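4. Den Greifer am Regal einrichten

Nehmen Sie sich für diesen Abschnitt ruhig etwas Zeit, am besten bei einer Tasse Kaffee. Der Drekura-Arm steht jetzt fest, und wir lassen ihn zum ersten Mal zupacken.

1. Stellen Sie die Greifkraft auf Stufe 14 und üben Sie zuerst mit leichten Teilen.

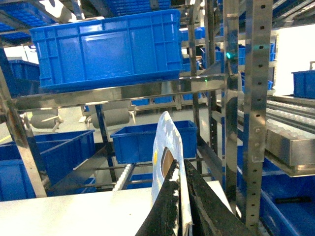 Abb. 1: Durchscheinender Beutel zwischen den Greiferfingern

2. Nehmen Sie danach ein flaches Teil. Fahren Sie langsam, etwa 18 Millimeter je Schritt.

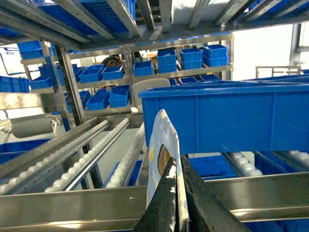
Kuo-hua Man merkt dazu an, in der Corkside-Werkstatt sei man mit noch kleineren Schritten besser gefahren, gerade bei dünnem Material.

3. Prüfen Sie nun die Kopfkamera. Die Tischfläche soll bis zur hinteren Kante im Blick sein. 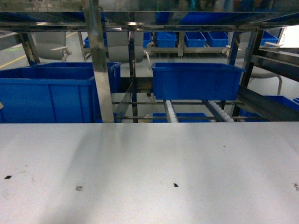 Passt der Ausschnitt, speichern Sie ihn als Grundstellung und lassen die Schrauben ab jetzt bitte in Ruhe.

Achtung: Finger weg vom Greifer, solange der Arm Strom hat!

4. Zum Schluss kommt ein größeres Teil an die Reihe.

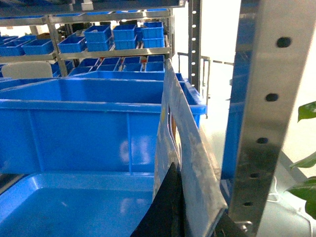
Abb. 2: Hochkant gegriffenes Kunststoffteil neben der Regalstütze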